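Packing for Fragile Things: Our Work on the Hard Case
Project report, second semester, Product Handling and Packaging

When our group picked a topic in October, we wanted something ordinary that all of us had used and none of us had thought much about. We went through lunch boxes, shoe boxes, egg cartons (a strong favorite for a while!) and finally settled on the hard-shell carrying case, the sort people buy for a drill, a microphone or a set of measuring tools. Our question was a simple one: if you had to pack one case for somebody else to carry, open and put away again, how would you arrange the inside and label the outside so that they could manage it without calling you?

The project was named Binutar, after a bad pun that we have promised not to explain, and it ran for 168 hours of group work on the timesheet. A small rental shop, Šindelář, let us spend a Monday afternoon behind their counter and look at how their cases come back from customers. We are very grateful for that afternoon, and also for the coffee.

What we saw at the shop changed our plans quite a bit. We had expected to write mostly about foam. The foam inserts were mostly fine, though, and the trouble began before anybody got that far. People set a case down with the lid underneath, opened the latches and let everything slide out. They put the power cord on top of the foam and then leaned on the lid until it closed. They wrote on the shell with a marker when the label was full. One customer had taped a shopping list inside the lid, and it was a good list, so we copied the idea later on.

Back at school we worked with a black case that has rounded corners and a slightly textured plastic body. The carrying handle sits in a recess at the front, with molded latch housings on either side of it, and we spent a surprisingly long time talking about that handle. A recessed handle makes the case easy to slide onto a shelf, and it gives you a front, which matters a great deal when you are trying to teach people which way to turn the thing. Our first rule was written then and never changed: handle toward you, lid up, both hands on the case.
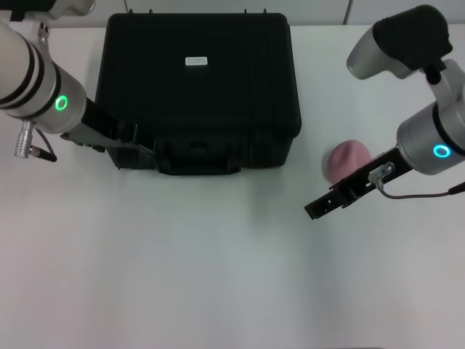 Page last changed: October, by the Binutar group

The label took us longer than anything else. On a case like ours there is a small white one near the middle of the lid, with two lines of tiny print, and you have to bend right down over the table before you can make anything of it. We wanted a label that could be read by a person standing up, so we tried large letters on card and held them against the lid at different heights, which was silly and very enjoyable. The lid also has parallel grooves running along its right side, and anything stuck across grooves like those will have a hard time lying flat. We decided to leave that side alone and keep our own label on the smoother part.

For the inside we drew three layouts on paper and cut two of them in foam from Nusine, a supplier that sells offcuts by the bag. The first layout gave every tool its own hollow. It looked wonderful, and it was a nuisance – you needed to remember exactly which way around each piece went, and the small screwdriver hollow was too tight for fingers. The second layout had fewer, wider hollows, with a finger notch beside each one and a separate channel for the cable. We liked it much better. The heavy tools went on the handle side, so that they would be at the bottom when the case was carried upright, and the light ones went toward the hinges.

We then asked students from other courses to pack the case from a heap of tools on a table. Everyone got the same printed card with the packing list, fixed inside the lid where the shopping list had been at the shop. With the first layout people stopped and asked questions, and several left the cable until last and had to start again. With the second they mostly just got on with it. The cable channel was the part they praised, and one person asked if we could make one for her hair dryer.

Money was never a big worry. Our materials came to 756 crowns out of a budget of 1,000, and most of that went on foam and on a decent knife from Werkex. We ruined one sheet by cutting it from the wrong side, and it is included in the total.

There are things we would do differently. We should have visited the shop before drawing anything, and we should have tested with gloves on, as plenty of people open these cases outdoors in the cold. We also never settled the question of spare parts. Small bags of screws ended up in the cable channel again and again, and a little lidded box in one corner would probably help, though it would mean giving up a hollow.

The paper templates for both layouts are kept in the workshop drawer with the packing card. The next group is welcome to use them, and should check the cable channel against their own cable before cutting.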